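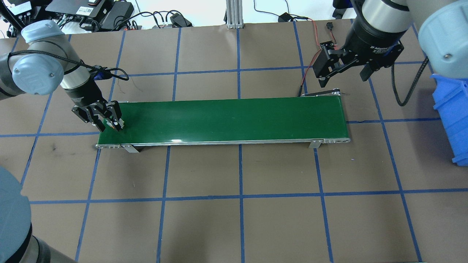 Word count: 1243

4. Bench Layout and Handling of Parts

4.1 Scope of this section

The preceding section dealt with the selection of parts. This section describes the surface on which they are handled, the way positions on that surface are named, and the placement of the belt and the bin. The layout was fixed before the main series began and was not changed until the series was complete. Earlier layouts are mentioned only where they affected a later choice.

The work was carried out on the large table in the Grivivmont workroom. A second table at Furimbridge was prepared to the same drawing and used for the comparison in Section 6. Unless Furimbridge is named, all statements refer to Grivivmont.

4.2 Surface covering

The table is covered with brown kraft paper. Bare tabletop was tried first and rejected on two grounds. Small molded parts slid when set down at a slight angle, and reflections from the overhead lights made the edges of pale parts hard to find in the overhead photographs. Paper reduced both problems. It also gives a uniform background that differs in tone from the white and black plastics used for most of the parts.

The paper is drawn flat from the long side of the table and fixed at the perimeter. Seams, where they occur, are placed under a tape line so that no part has to cross an exposed edge. A seam left uncovered in the first week lifted along part of its length and tipped several parts onto their sides. Those trials were repeated.

Paper weight has some effect. The lighter of the two papers on hand wrinkled in humid weather, and the wrinkles were high enough to rock a narrow part standing on its end. The heavier paper stayed flat over the same period and was used throughout the main series. No treatment or coating was applied to it.

4.3 Tape grid

Positions are given by a grid of blue tape lines applied directly to the paper. Lines run along both directions of the table and divide the surface into roughly square cells. The tape was laid against a straightedge, with the long lines first and the cross lines over them. No attempt was made to bring the cells to a closer tolerance. The grid names a region of the table and is not a measuring scale. Where a distance was needed it was taken with a steel rule.

Each cell is identified by a column letter and a row number recorded on the Altura layout sheet. Nothing is written on the paper itself. In the pilot trials the cell names had been penciled in the corners, and two observers working from opposite sides of the table read several of them upside down. Keeping the names on the sheet, with a fixed orientation for the sheet, removed this source of error.

A part that lies across a line is assigned to the cell that holds the larger share of its base. A part that lies on an intersection with no clear majority is recorded as "line" and treated as a separate class. This class was small in every session, but it was kept apart in the analysis to avoid a systematic shift toward the lower row numbers, which observers tended to prefer when they had to choose.

The tape has a small but measurable height. A flat part placed half on the tape rests at a slight tilt. For most of the parts in the set this has no consequence. For the thinnest parts the tilt was enough to change which edge was taken as the upper one, and these parts were therefore always started from the middle of a cell.

4.4 Belt

A narrow conveyor belt with a green surface stands on the table. It was chosen mainly for its length, which let it fit the surface while leaving clear cells on both sides. The belt surface has enough grip to carry a small part without slip at the speeds used.

Three points about the belt affected the trials. First, the side rail sets a limit on how a part can be approached from the side. Parts lower than the rail are reached from above only. Second, the roller end is rounded, and a part that is carried past the last flat portion of the belt turns forward as it leaves. The attitude in which it lands depends on its length more than on its weight. Third, the wiring for the belt has to leave the table somewhere. Cells crossed by a cable were marked as unavailable on the layout sheet, and no part was started in them or assigned to them.

The belt was wiped with a dry cloth at the start of each session. Dust on the belt did not appear to alter the landing position in the pilot data, but the pilot was too short to rule this out. The belt was run for about 3000 part transfers before the main series to allow any early change in tension to settle. Tension was then checked and left alone.

4.5 Receiving bin

Sorted parts go into a blue plastic storage bin with an open, sloped front. The low front allows parts to be taken out again without lifting them over a wall, which matters when the same parts are used in successive trials. The bin is lined with foam. Without the lining, a part dropped from even a small height rebounded from the plastic often enough to disturb parts already in place. With it, most parts came to rest where they first touched.
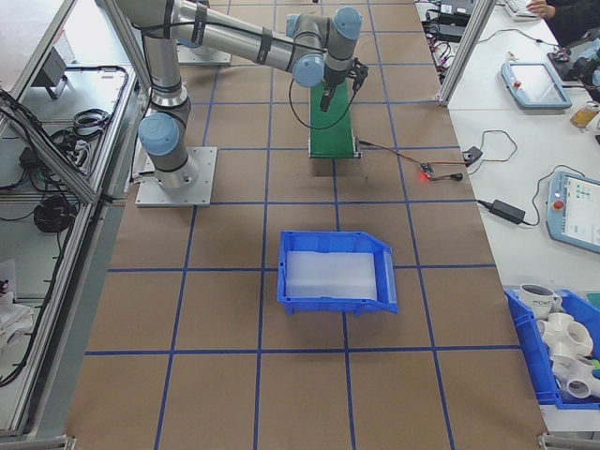

Figure 3. Gridded work surface with belt and foam-lined receiving bin.

The position of the bin relative to the belt was settled by trial. With the bin against the belt end, parts that turned forward on leaving the roller struck the rim. With the bin moved well away, the distance added time to each transfer and brought no gain in placement. An intermediate gap was adopted. The bin is not fixed to the table. Its outline was traced once on the layout sheet, and it was returned to that outline before each session.

Foam compresses with use. The insert was turned over at the halfway point of the series and inspected at the end. Shallow marks were found near the front edge, where the heavier parts had been set down. The marks did not follow the cell pattern and were not analyzed further.

4.6 Parts in use

The set contained 261 parts, drawn from stock held by Sandoval and supplied without packaging. Small circuit breakers made up the largest group. They are well suited to a study of placement: the body is rigid, the faces are easy to tell apart, and a toggle gives a clear sign of which way the part is turned. They are less well suited to stacking, as the toggle stands above the face and a second breaker laid on top will not sit level.

Breakers were started with the toggle face up. A breaker that ended on its side was recorded as such and left in place until the session photograph had been taken. Parts that left the table were removed from the session and entered on a separate line.

4.7 Adjoining table

Equipment not placed on the gridded surface was kept on a white table beside it. The two surfaces were treated separately in the records. Items on the white table have no cell name, and their position was not controlled. The layout sheet in force for the main series is the one dated 2/7/19. 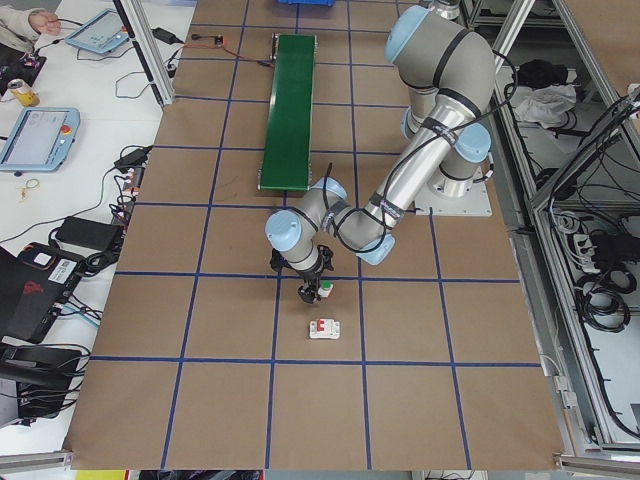

How is a damaged stretch of tape replaced without shifting the grid?
Leave the neighboring lines in place, lift only the damaged length, and lay the new tape against a straightedge set on the two nearest intact intersections.

4.8 Limitations of the layout

The covering was replaced once, in July, after a tear near one corner. The new grid was laid from the same drawing, but the lines do not coincide exactly with the old ones. Results from before and after the replacement are therefore listed separately in Section 5. The Furimbridge table kept its original covering throughout.

Both tables were used under ordinary room lighting. Shadow from the belt fell across one row of cells in the afternoon sessions, and observers reported that dark parts in this row took longer to locate. No correction was applied for this effect.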